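Proltik gallery: collecting two-handed pick and transfer examples in homes

Posted by Lies Van Wijk, Oct 8, 2024
Filed under: Data, Manipulation, Field notes

Proltik is the collection side of our work on two-handed manipulation. Operators carry a pair of hand-held grippers into lived-in rooms and handle soft, light household goods on whatever surface is available. The recordings are used to train a policy that runs on the fixed arms at the Grilgate lab. This page covers the May round of sessions and the processing that followed. Hardware drawings and the labeling guide are on separate pages.

The May round produced 2,412 accepted episodes. An episode starts with both grippers open and clear of the objects, and ends in the same state. Everything between those two points is one task, named before recording starts.

Preparation

Finger check
The fingers are closed on a flat gauge and the reading is compared with the logged opening. If the two differ by more than the limit on the bench card, the linkage pins are inspected before anything else is changed.

Pad inspection
Fingertip pads wear on the leading edge first. A worn pad slips on plastic film well before it slips on fabric, so film is the test material. Bart Dekker keeps the pad log and signs each replacement.

Clock alignment
Left and right units record separately. Both are shown the same blinking pattern at the start and end of every session, and drift is corrected linearly between the two. Sessions with a missing end pattern are held back until someone has aligned them by hand.

Mapping pass
Before the first episode in a room, the operator moves one gripper slowly over the work surface, then out toward the walls and back. Furniture edges, door hardware and patterned cloth give the tracker enough to hold on to. Bare walls do not. If the pass fails twice, the operator adds objects at the far end of the surface and tries again.

Object sets

Soft packs
Wipes, tissue and refill pouches. Film packs deform under the pads and shift their contents to one end, which changes the best grasp from one attempt to the next. They make up the largest share of the May set.

Fabric items
Folded cloth, small garments, pouches with drawstrings. Operators are told to leave these as they fall and not to smooth them between episodes.

Rigid and rolling items
Balls, bottles, small boxes. A ball next to a soft pack is a useful combination: a poor approach to the pack moves the ball, and the policy has to learn a path that leaves neighboring objects alone.

Room rules
Nothing in the background is removed unless it identifies a person. Wardrobes, bags, curtains and doors stay where they are. Early recordings from the Catingate office used a plain gray backdrop, and a policy trained on those alone did poorly as soon as the backdrop was taken down. Sebastião Vieira wrote up the comparison; it is linked from the reports index.

Recording

Reach and approach
Operators bring the fingers in at a shallow angle and close at an even speed. Fast closing is easy for a person and hard for the arms to reproduce. Anything above the arm's speed limit is flagged on upload.

Regrasp
When a grasp is bad, the operator may open, back off and try again inside the same episode. Regrasps are kept and marked. Episodes with more than two are dropped, on the grounds that the operator was probably fighting the object and the label would be misleading.

Two grippers on one object
For film packs the task sheet asks for one gripper at the near side and the other coming in from the right. Crimped ends are allowed as grasp points. Orientation is free, so packs are often recorded with the print the wrong way up.

Soft pack task, view from one gripper
Wet wipes held over a patchwork-patterned cloth, with the second gripper at the right side of the pack. An orange ball and a pack of moist toilet tissue are directly behind, and the fabric items are farther back to the left.

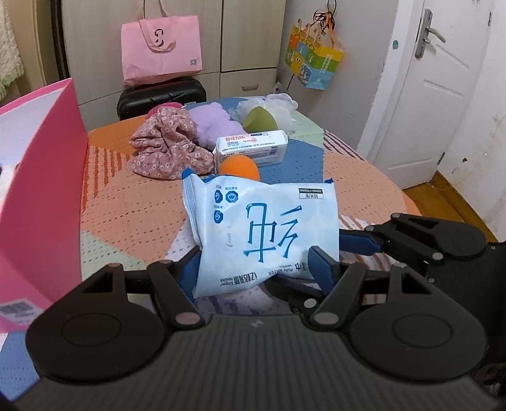
Review and processing

Trajectory check
Each upload is replayed against the arm model. Poses outside the reachable volume are marked, and so are any where the two wrists would collide. Kristof Bakker reviews the marked segments and decides whether trimming is enough.

Contact labels
Finger opening alone does not show contact with a soft pack, as the film keeps giving after the pads touch. Annotators mark first contact from the video, using both views where both are usable. When the views disagree, the later time is used.

Rejected episodes
The most frequent cause in May was tracking loss with the gripper close to the cloth and nothing else in view. Second was an operator's hand in front of the lens. Rejected material is kept for 16 weeks and then deleted.

Privacy pass
Faces, mail and screens are masked before an episode leaves the upload machine. Printed packaging is not masked. Mieke Van Acker handles removal requests, and a household can withdraw a whole session at any point before release.

Training use

Split
The split is by room. Every episode from a given home goes to one side only, which keeps the same wardrobe or floor from turning up in both training and test. An additional 400 episodes are held out for the final check and are not looked at during tuning.

Smallest useful set
With fewer than 500 soft pack episodes the arms reach the pack but tend to close beside it or push it along the cloth. We have not found a cutoff for fabric items, where results depend more on how the cloth is lying at the start.

Open items

Depth near the pads is poor on shiny film, and we have no fix that works across rooms. A second lens was tried and made the unit too heavy for long sessions.

The task name list needs cleaning up. "Hand over", "transfer" and "pass" were all used in May for the same movement and have to be merged before the next export.

Uploads from households on slow connections still time out. Until the client is replaced, operators should split sessions at the room change and confirm the checksum for each part.

Corrections to the captions on this page go to Lies Van Wijk. Quote the section heading and the line.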